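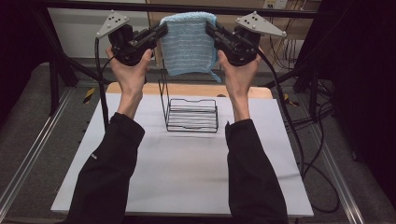
Quick one before I head out. Got the Rirnell power bank in May, the small one, and its been fine for phones. Laptop, no. Gave me 18 percent then quit. Tried a diffrent cable, same thing.

The Brirkeo is heavier but has 3 ports and charged everything on the Bridgate trip, tablet included. Takes forever to refill though. Plugged it in at 12, still blinking at dinner.

Kimutai Odera asked in the comments about airline limits. Check the watt hours printed on the back, then check with your airline. More on wall adapters next time, still waiting on mine.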